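Week 4 handout: what a robot cell really costs

Okay, so last time we ended on the question everybody asks first, "how much is the robot?", and I promised you an answer. You won't like it. The robot is one line on the sheet. Today I want to go through the other lines, using a shelf-restocking job, because it's a job you all understand already: chip cans, bottles, a table, a shelf, a humanoid with two arms and hands with fingers. Keep your copy of the Rukulstead worksheet next to you as you read!

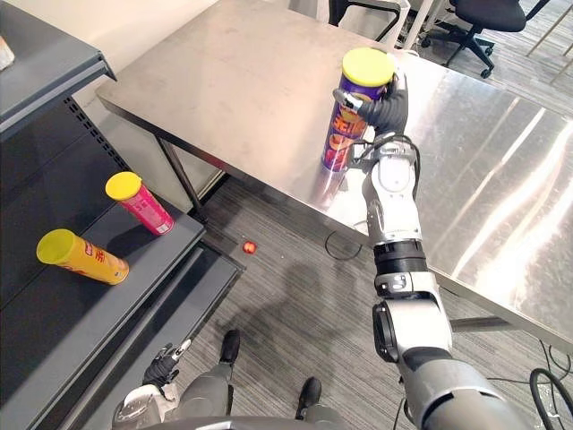 *Notes by Ignacio Cantero, for the Tuesday group*

### Start with the task

Write down what gets picked up before you open a single catalog. A tall can with a lid is friendly. It's stiff, it stands up by itself, and a hand can wrap around it. A can lying on its side on a sloped shelf is a different problem, and so is a bottle. I've seen plans (okay, I've written one) where the hand was chosen first and the products were squeezed in afterward. My whole second budget that year went to fixing it.

For the worksheet we'll use a made-up store called Madside with 137 products on its restocking list. Sort them by shape and by how stiff they are. Forget the flavors. You should end up with a pretty short table, and that table is what you send to suppliers.

### Hands are a budget line of their own

Please, please don't bury the hands inside "robot, misc." Fingers have joints, joints have pins and screws, and all of it is at the end of an arm that spends its day bumping into shelves. I plan hands the way I plan tires for a van: I know I'm buying more, I just don't know which month. 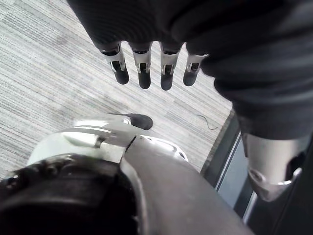
*Four fingers, each with its own metal joint section.*

In the worksheet, the Ortuño quote gives spare fingertips at 12 credits each and a finger joint at 181. Figure out what a full set costs for both hands, then decide how many sets you'd keep in the drawer. There isn't one right number, but I do want to see your reasoning. And ask about delivery time! A cheap part that takes until May to show up is an expensive part.

### The boring furniture

People skip this section and then email me about it in a panic. You need:

- a shelving unit like the ones the real store uses, same slope and same depth
- a table at a height both arms can reach
- products to practice with, plus extras, because cans get dented
- cable covers or ties
- floor space, including room for somebody to walk behind the robot

Shiny metal tables are easy to wipe down and I like them, but they throw back the ceiling lights, so put an hour of camera testing in the plan before you order four of them.

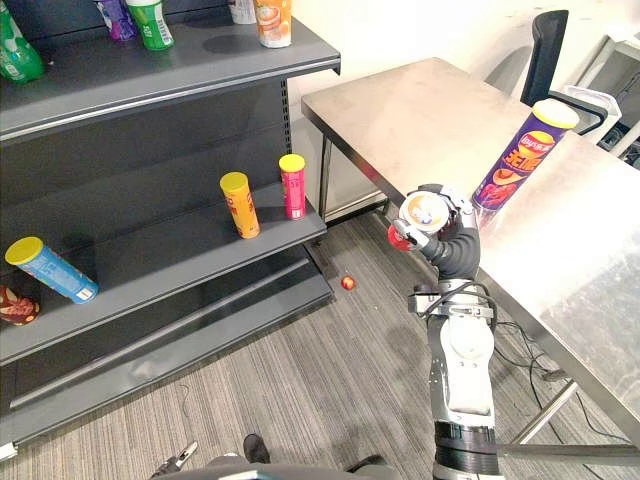 Then there's time, which almost never makes it onto a first draft. Somebody has to put everything back between runs, pick up whatever is on the floor, and write down how it went. On the Nener sheet I've set that labor at 493 credits a month, and every year a group deletes the line to make the total look nicer. Leave it in. If your total is too high, cut the number of products or the number of runs.

### For next time

Fill in columns A through D for the Madside job. Two versions, please: one where you buy the spare hands up front and one where you order as you go. Put your assumptions on the back of the page, in pencil if you're not sure of them. Bring the sheet with you, and we'll swap and mark each other's before the break.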